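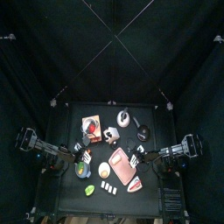
The Number 4 Mill

7th July
By Bianka Gál

The inspector from Gonero reached the grain terminal before the day shift and asked for the key to the permit cabinet. Szénási gave it to her. He had been plant manager for eleven months and had opened the cabinet twice.

Inside were the hot work permits, filed by month. She took out January and laid the sheets on his desk in order of issue. Each had three signatures: the person asking, the person allowing, and the person who had walked the area with a lamp and a dust gauge. On the sheet for the mill the third signature was Szénási's own.

"Did you walk it?" she asked.

"I walked it in the morning."

"The permit was issued at 14:20."

He said that conditions in the mill did not change much between morning and afternoon. She wrote this down exactly as he had said it and turned the notebook so that he could read it. He initialed the line.

They went out past the weighbridge. The mill building had been fenced off since the fire. The explosion panels on the north wall had opened as designed and were lying in the yard, tagged, with rainwater standing in them. The south wall had no panels. It had been bricked up when Fosska bought the site, to make room for a bagging line that was never ordered, and the drawing had not been revised. The pressure had found the stairwell instead.

Beno had been in the stairwell. He was a fitter with a thermos and a bad knee, and he had been carrying a replacement bearing up to the elevator head because the hoist was locked out. He lived. He had since lost the hearing in one ear and most of the use of his left hand, and Fosska had written to him to say that his place was being kept open.

"What was the bearing temperature?" the inspector asked.

"The alarm was set at 150."

"That is the setting. I asked for the temperature."

Szénási did not have it. The recorder had been out of paper. He had signed a request for paper, and the request was in another cabinet, and he offered to fetch it.

She measured the stairwell door with a steel tape. She measured the distance from the door to the elevator leg, then wiped one finger along the top of a cable tray and looked at it. The layer was deep enough to hold the print. The cleaning schedule on the wall beside it had been signed up to the end of the month, including two days on which the plant had been shut by the fire.

"Who signs this?"

"The cleaning contractor."

"In your handwriting?"

A truck pulled onto the weighbridge behind them and the driver sounded his horn for a ticket. Szénási looked toward it. Nobody came out of the cabin. After the second horn he said that he should see to that, and she said that he could.

He printed the ticket. Roughly 40 tons of barley, moisture within limits. The driver asked whether the place was closing. Szénási said it was a routine visit and handed him his copy.

When he came back she was sitting on the bottom step with the permit on her knee. She had taken off her helmet. She asked him to sit and he stayed standing.

"The company will say the form was correct," she said. "It is correct. Every box is filled."

"Yes."

"I need to know which boxes are true."

He took the sheet. He read it from the top, the job number, the location, the equipment isolated, and when he reached the gauge reading he held it nearer to the light, although the figure was quite clear. Then he asked her for a pen.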